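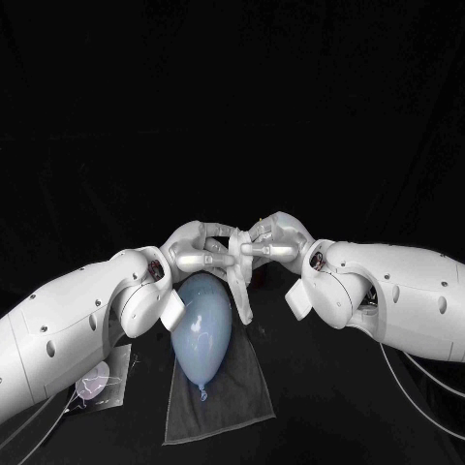
Figure 4. Two white robot arms and a light blue balloon on a dark grey towel

Section 4: Entering a petition in Brulent

Have the signed sheets and the organiser's contact details with you. Petitions to Vanadville council need 128 valid signatures.

1. Open Petitions and choose New.
2. Type the request exactly as it is worded on the first sheet.
3. Select the ward. For Goicoechea ward, enter code 786.

Note: the ward can't be changed after you save.

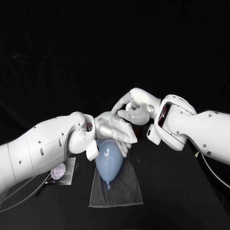
Elaheh Kordestani

4. Enter each signer's name and street address. Leave the phone field blank if none was given.
5. Press Check Roll. Names not on the electoral roll are marked in grey and left out of the total.

Caution: don't delete a grey entry. The clerk may still accept it after a recent move.
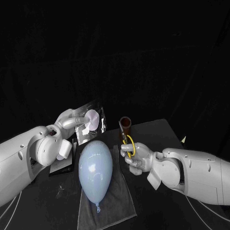
6. When the total reaches the minimum, press Lodge and write the receipt number on every sheet.
7. Deliver the paper sheets to the clerk's counter by the close of business. Unsigned cover sheets will be returned to the organiser.

To withdraw a lodged petition, see Section 5.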